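**Help us finish Kamo, a two-armed robot in a shared workshop**

We're looking for four or five people to join the Kamo build on weekday evenings through November. Kamo has two arms, two hands that mostly do what we ask, and a long list of things still to sort out. If you like tinkering, come join us - it's a lot of fun, and you'll get your hands on everything!

No robot experience needed. Brisa Becerra started out fixing sewing machines and now does most of our wiring. Itzel Galindo writes the control code and is happy to teach anyone who has written a little Python.

## What you'd be doing

- Running practice pickups with small things on the table, such as the banana, the strawberry and the red bowl
- Tidying and rerouting cables (we have plenty)
- Adjusting grip for thin, slippery items. The right hand is on the plastic syringe at the moment, and we'd love fresh ideas for it

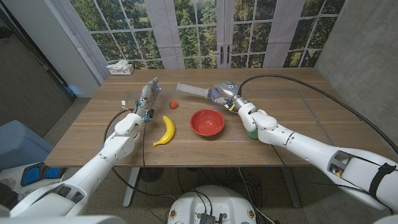

## Time and money

One evening a week, two if you get hooked. The work is unpaid, but parts come out of our $900 build fund and you don't pay bench fees while you're on the project. You need to be 16 or older. Closed shoes, please, and long hair tied back.

## How to join

Leave a note for Rocío Gallegos at the front desk or in the Kamo folder, bench 36. Tell her which evenings suit you and one thing you've built or taken apart - broken things count!

Posted September 10, 2018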